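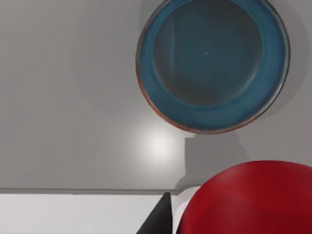 Hilo sobre el brazo que estoy construyendo en el taller compartido. Primero hago todo en simulación y después en la mesa de verdad. Perdonen mi español, lo aprendí ya de mayor y los artículos todavía me cuestan.

La tarea es muy sencilla de decir: coger la bola roja y dejarla dentro del bol azul. Llevo con ella desde que terminé la muñeca del brazo.

La vista es la de la cámara que va al lado de la pinza. Por eso la bola se ve enorme y el bol, que está más lejos, parece casi pequeño. Al principio esto me confundía mucho cuando movía el brazo a mano con el mando.

Los dedos los dibujé con la punta estrecha. Lena Wysocka me dijo que para una esfera era mala idea y tenía razón en parte: con punta estrecha el contacto es muy poco y la bola gira. Pero con los dedos anchos que probé antes, la cámara no veía casi nada.

Estado a 28 de agosto de 2025: 354 intentos buenos de 600. No es un número para presumir. La mayoría de los fallos son al cerrar la pinza, muy pocos al soltar.

Lo que cambié esta semana en el simulador:
fricción de los dedos un poco más alta
cierre más lento en el último tramo
posición del bol aleatoria sobre la mesa
luz aleatoria, pero solo la intensidad

La luz merece un mensaje aparte. En la mesa gris sale un brillo blanco y redondo, y mi detector lo tomaba por un objeto. Tardé dos tardes en entenderlo, porque yo buscaba el error en la calibración. Ahora filtro por color y ya no va a buscar el brillo.

Kha Vũ me preguntó por qué no quito simplemente el reflejo del material. Se puede, es un parámetro. Pero la mesa del taller también refleja la lámpara, y prefiero pelearme con el problema en el ordenador antes que con los motores encendidos.

La sombra del bol también me dio trabajo. Es bastante cuadrada, no parece de una cosa redonda. Creo que es la resolución del mapa de sombras, que la tengo baja para que mi portátil no sufra. Si alguien sabe de esto, acepto consejos.

Sobre el hardware, que me lo habéis pedido: el controlador es un Govach de segunda mano, los servos me los vendió Mawar Santoso cuando cambió los suyos. La base está atornillada a una tabla gruesa. Once tornillos, debían ser doce, uno se rompió dentro y allí sigue.

El programa de control se llama Darkby. Lo escribo yo y todavía no está publicado, porque los comentarios están en tres idiomas mezclados y me da vergüenza. Quiero ordenarlo en septiembre.

Pregunta que me llegó por privado: ¿por qué un bol y no una caja? Con la caja, la bola que cae en la esquina se queda bien. Con el bol, si la suelto sobre el borde, puede rodar para fuera. Quería que soltar también fuese un poco difícil.

Próximo paso: 1000 intentos seguidos con los dedos nuevos y la misma semilla, para poder comparar. Los dejo corriendo por la noche. Si el resultado es mejor, imprimo los dedos y los monto.

Añado, que se me olvidaba: si alguien tiene almohadillas de silicona finas para las puntas, me interesan. Las que compré son demasiado gruesas y la pinza no llega a cerrar del todo.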